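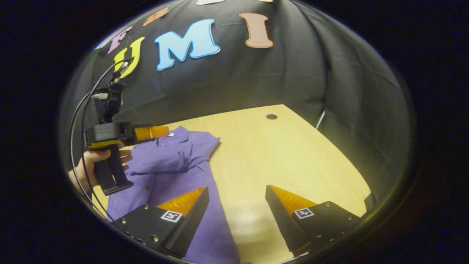

Quiénes somos

Lozano Requena Abogados
Defensa penal y tráfico

Somos un despacho pequeño que se dedica a dos cosas que suelen llegar juntas: el derecho penal y los asuntos de tráfico. Alcoholemias, controles de drogas, conducción sin permiso, pérdida de puntos, accidentes con lesiones y esa carta certificada que lleva una semana en la entradita de su casa sin abrir. Ábrala, por favor. Los plazos corren igual.

El despacho lo fundó Florencio Requena en un entresuelo con una sola ventana, que daba a un patio de luces y a la cocina de un bar. Durante los primeros años los clientes consultaban sus problemas con olor a calamares, y alguno confesó después que fue lo que más le tranquilizó. El apellido Lozano, que va delante en la placa, es el de la primera socia, ya jubilada. Ganó el orden a cara o cruz y nunca ha aceptado la revancha.

Hoy trabajamos en un primer piso con ascensor. El bar sigue abajo, y seguimos bajando.

Qué hacemos

La mayor parte de nuestro trabajo empieza en un control de carretera. Alguien para el coche, sopla o da una muestra de saliva, firma unos papeles que no ha leído y se va a casa (o no) con la sensación de haber hablado demasiado. Casi siempre ha hablado demasiado. Lo entendemos, porque de noche y con una linterna en la cara todo el mundo se vuelve conversador.

En esos casos miramos el atestado entero, con sus anexos y sus faltas de ortografía. Comprobamos si el etilómetro tenía la verificación en regla, si se respetaron los tiempos entre una prueba y otra, si se ofreció el análisis de contraste y si lo que dice el acta coincide con lo que cuenta el cliente. A veces coincide del todo y entonces hablamos de conformidades, de la rebaja de la pena y de cómo organizar la vida sin permiso de conducir. También ese es nuestro oficio, aunque luzca menos en una página web.

Llevamos además sanciones administrativas. Conviene distinguirlas de los delitos, y mucha gente no lo hace: una multa de 500 euros por un positivo es una molestia seria, pero no deja antecedentes penales. Un juicio rápido sí puede dejarlos. Cuando un cliente nos llama convencido de que va a ir a la cárcel, con frecuencia lo que tiene es una multa. También nos ocurre lo contrario, y esa conversación es más larga.

Y luego están los asuntos que no caben en ninguna lista. Defendimos a los transportistas de Tarkano en un expediente sobre tacógrafos que ocupaba 18 carpetas, y a un señor que discutía una sola multa de aparcamiento con tal convicción que acabó ocupando dos. Perdió. Nos manda lotería por Navidad.

Quién le va a atender

Florencio Requena sigue en el despacho y sigue yendo a juicio. Lleva los asuntos penales y las guardias. Escribe los recursos a mano, en cuartillas, y después los dicta en voz alta con las comas incluidas. Hemos intentado modernizarlo con resultados desiguales.

Stavros Dimitriou se encarga de los expedientes de tráfico y de los clientes extranjeros. Estudió en Salónica, convalidó el título aquí – un trámite del que habla poco y con la mirada perdida – y atiende en español, griego e inglés. Si le han puesto una multa con un coche de alquiler y la carta le ha llegado a otro país, es probable que acabe hablando con él.

Ivia no es una persona, aunque hay clientes que le dan recuerdos. Es el programa con el que gestionamos la agenda y los avisos de plazos. Los mensajes que recibirá antes de cada señalamiento salen de ahí, y le rogamos que no conteste con emoticonos, porque los clasifica como documentación aportada.

Cómo trabajamos

La primera consulta dura lo que haga falta y se paga solo si después no nos encarga el asunto. Damos presupuesto por escrito antes de empezar. Si el asunto no tiene recorrido se lo diremos en esa primera visita, que es cuando menos cuesta oírlo.

No prometemos absoluciones. Desconfíe de quien lo haga, sobre todo si lo anuncia en la trasera de un autobús. Tampoco contamos los casos de unos clientes a otros: las anécdotas de esta página se publican con permiso de los interesados, incluido el señor del aparcamiento, que pidió figurar con nombre y apellidos y tuvo que ser disuadido.

Para la primera visita traiga el DNI, el permiso de conducir si todavía lo conserva y todos los papeles que le hayan dado, también los que le parezcan repetidos. Si tiene citación para un juicio rápido, no espere a pedir hora: llame.

Dónde estamos

Calle Grimby, 10, primero 2. No hay que buscarle explicación al nombre de la calle, ya lo intentamos. Atendemos por las mañanas y por las tardes de lunes a jueves, y los viernes hasta la hora de comer. En detenciones, el teléfono de guardia funciona día y noche, y suele cogerlo Florencio, de un humor que depende de la hora.

Cerramos por las tardes la primera quincena de septiembre.

Texto revisado el 11/3/18.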